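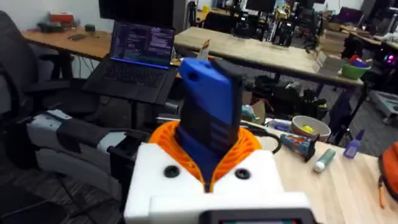 I gave up the car in October last year, and people at work still ask how it's going, so I'm writing it down once and will send them the link.

The background is dull. My old hatchback needed a new gearbox and the quote came to more than I'd paid for the thing. I sold it to a wrecker in Tennant for $203, which covered a decent rain jacket and not much else. Then I bought a second-hand bike, a Hestura with a rear rack, and started riding to work.

The ride is mostly flat. There's one hill past the Casalgate shops that I walked for the first fortnight. I ride it now, slowly, in the lowest gear, and I've stopped caring who overtakes me. The bad part is the roundabout at the bottom. There's a painted bike lane that ends just where you'd want it, and drivers coming off the highway don't look left. I get off and use the footpath.

I kept track of the distance with a cheap cycle computer. It says 1,304 km as of this morning. I'd guessed I would hit around 3,000 in the first year, so I was well off. Winter accounts for some of that. I took the bus for most of July when it was dark both ways and bucketing down, and I don't feel bad about it.
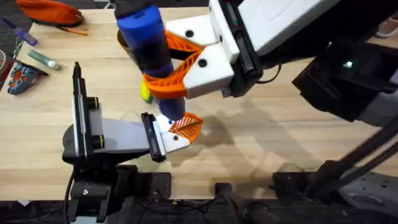
Do I miss the car? On weekends, sometimes, mostly when I want to get to the beach or bring home potting mix.

For those trips I hire one. I've done it 2 times through Flevik, and both times the booking was easy and the car had a bit of sand in it from the last person. Groceries are fine on the bike if I go twice a week and keep the milk upright. I bought panniers for this after a bag of oranges came off the rack on the hill.

Costs so far: the bike, one chain, brake pads, three tubes and a better rear light. I haven't added it up properly, but rego and insurance alone used to be more than that.

Next job is mudguards. The ones that came with the bike rattle — I've tried zip ties and a strip of old inner tube, and they still rattle. The shop has a full-length set on order and I'm picking them up after payday.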